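The gripper that opened by itself

April 11, 2019
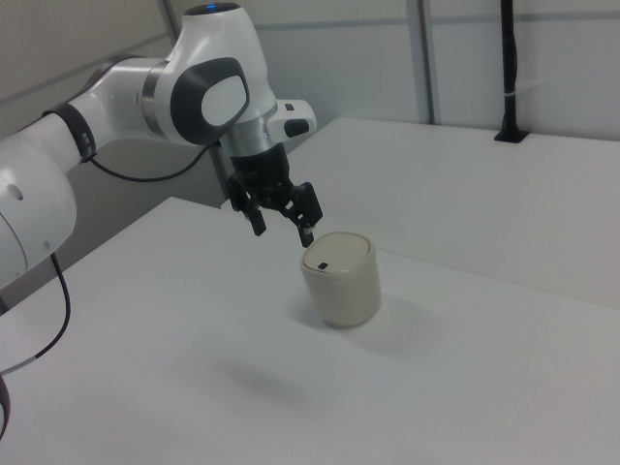 Teguh Nair wrote under my last post that a drop like this is nearly always a power problem, and that I should look at the cable before touching any code. I had already spent two evenings on the code, so I didn't want to hear it. He was right about where to look.

The fault goes like this. The arm picks up the canister, lifts it, starts the turn toward the place position, and partway through the fingers open. No error on the pendant, no stop. The program carries on and places nothing.

I ran 582 cycles over the week and got 2 drops, which is a miserable rate for finding anything. Both came in the same part of the move, with the wrist turning at 80 percent speed. At low speed I never got one.

The gripper cable hangs in a loop from the upper arm. At that wrist angle the loop pulls tight against the connector. I moved the wrist there by hand with the gripper closed and wiggled the plug, and the fingers opened. The gripper loses power for a moment, restarts, and its startup routine is to open fully. Ratih Wibisono found the line about it in the manual. I had skipped that page.

For now I have given the cable more slack and set the program to check finger position before and after every move. If the reading changes, the arm stops. I've also turned off the auto-open on restart.

The canister weighs next to nothing, but the next job on the list is a steel part — and I stand on that side of the table to load it. The new cable is on order, and until it's in, the arm stays at low speed.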